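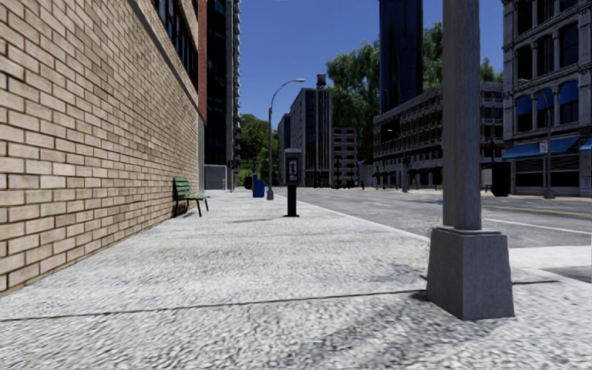

Start position on the sidewalk map, lamp post at right, payphone farther along

Sidewalk robot in simulator slows down before wide posts, even when the path is free

Posted by Simin Ghorbani in Student Projects

Hello everyone. I am in a robotics class and my team must make a delivery robot that drives along a city sidewalk in simulation. Our project is called Brikeo. The final run is on 2 June 2026 and we lose points for every stop that is not needed.

My problem is this. The planner treats the big base of the lamp post as if it fills half of the sidewalk. The bench near the wall also gets a very large safety zone, so between the two the robot finds only a narrow way, and it goes very slowly. The payphone is worse. It stands on a thin post, and the robot sometimes plans a path too close to its upper part.

The safety radius is 800 mm for all objects. I tried 200 mm and then it touched the base of the post. Is there a good value between, or is the method wrong? I also attach a view from another part of the map, where the same thing happens with the hydrant.
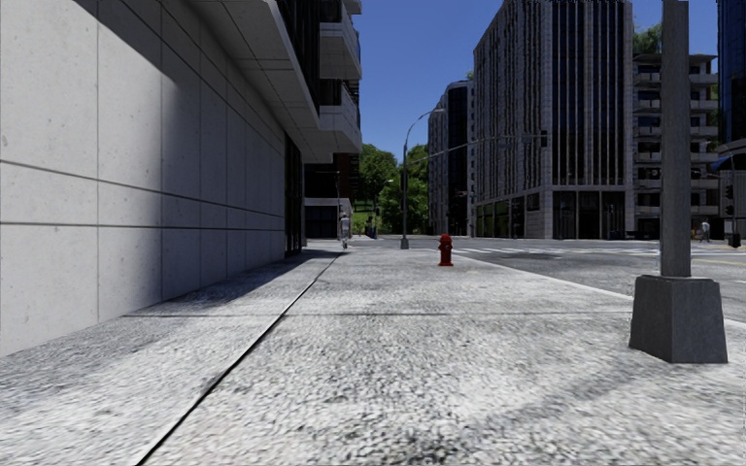 2 min read

In this second part there are also pedestrians far ahead near the corner, so I am afraid to make the radius small for everything. My teammate thinks the dark line across the pavement is read as an edge -- I could not confirm it yet.

Thank you for your time, and sorry for my English.

Touran Pakzad
Your English is fine. I think one radius for all objects is the wrong method, so please don't search for the perfect number. Make 3 classes in the costmap: fixed things (posts, bench, hydrant), people, and unknown. Fixed things can have a small hard zone plus a soft cost that falls slowly. People keep your 800.

For the payphone, check at what height you cut the obstacle points. If you keep only the low ones, you get the slim post and lose the panel above it. Project everything up to the robot's height plus a little margin.

About the dark line: turn off the camera layer and drive again on depth only. If the slow part moves or disappears, your teammate is right. We had this in February with our own map and spent two weeks on the wrong module.

Jafarzadeh
just lower the max speed, then you can use 200 everywhere. worked for my team

Simin Ghorbani
Thank you both. Touran, I made the classes this evening and the robot passes the bench without slowing. The payphone I will test tomorrow. Jafarzadeh, we have a time limit for the run, so lower speed is difficult for us -- but I will keep it as a last plan.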